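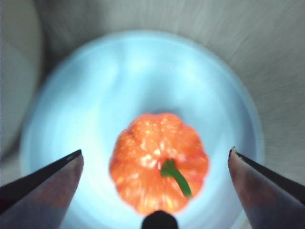
Search the help pages Enter a keyword Go

Storing winter squash in an unheated outbuilding

Our allotment association at Sirholm has the use of a brick outbuilding without heating. Members wish to store squash there from October until the spring. Last season a considerable part of the crop was lost to rot at the base. We should be grateful for advice on preparation, shelving and ventilation.
Posted by Sirholm Plots

Miduvo
Fruit intended for storage should be cut with a length of stem attached and should not be carried by it. Before storage, the fruit should be kept in a warm, dry room for ten days so that the skin may harden. Thereafter a temperature of 50 to 55 degrees Fahrenheit is suitable. An unheated building will fall below this in January, and it is recommended that the crop be moved indoors before the first hard frost. Fruit should be set in a single layer on slatted shelves, without touching. Rot at the base generally indicates that the fruit has stood on a solid or damp surface.

Boersma
Use straw. We have always used straw.

Tandari
Straw is acceptable if it is changed when damp; cardboard is easier to inspect. Our own society stores 200 fruits each year and requires that they be turned and examined every fortnight. Any fruit with a soft patch is removed and used at once. Members should also note that acorn types keep for a much shorter period than the large blue-skinned kinds and ought to be eaten first. Apples should be stored elsewhere.

Related topics
Curing onions in a wet autumn
Mice in the potato store
When to lift beetroot
Saving seed from squash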